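Run 577 ended at the pick height. Natalina Barbieri typed the exit code into the log, cleared the fault and reloaded the sequence. The club had booked the cell until six, and the Plurden qualifier accepted no entries after midnight.

"Offset?" said Sanna, from the other bench.

"Unchanged. 42 in Z."

"Then it's the sort order."

It was not the sort order. Natalina had rewritten that in July, and it had passed 703 simulated trials without an exception.
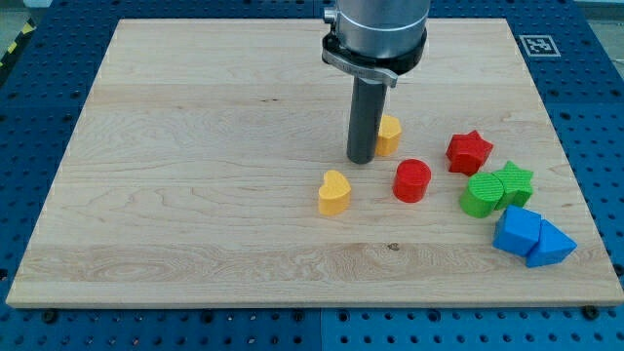
The rules for the sorting event ran to four pages. An entry had to group by color, then by shape, with no operator input after the start signal. Natalina read the second clause again – by shape, within color. Her table listed one shape per color. On the board the red cylinder and the red star needed separate entries, and so did the yellow heart. The planner had asked for a grasp angle that did not exist and stopped, as written.

She added the missing rows and saved the file as Ladach 2. It compiled with one warning, an unused variable of Sanna's.

"Leave it," Sanna said. "I might use it."

Natalina deleted it, set the speed to half and entered 578 in the log. Then she moved her chair back behind the line and pressed start.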